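Home » Features » Why I said yes to the Clunside swim

I blame Renata Pietrzak. She caught me in the checkout line with a bag of donuts under my arm and asked if I'd like to swim Clunside Lake for the Pitville hospice. I said yes before I'd heard how far it was!

It's a long way, in case you were wondering. Two of my friends, Irena Adamczyk and Barbara Malinowski, signed up the same week (safety in numbers, we figured), and we've been at the Pitville pool four mornings a week ever since February. Irena swims like an otter. Barbara and I swim like people who had donuts.
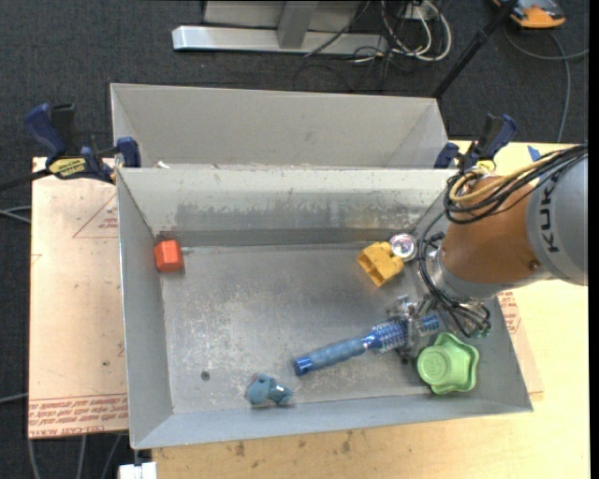

Bits and pieces in a grey metal bin.

The hospice looked after my dad in his last month, and I still think about the night nurse who sat and talked hockey with him until he fell asleep. So when my shoulders start complaining at the far wall, I think about her and turn around again. So far the three of us have raised $1,665, with $300 of that from one bake sale, and my brother-in-law has promised to double whatever I bring in on the day. I plan to hold him to it!

We'd love to get over $397 more before we wade in. If you can spare a few dollars, there's a jar at the pool front desk, and Renata has sponsor forms. She'll probably try to sign you up too, so bring your goggles.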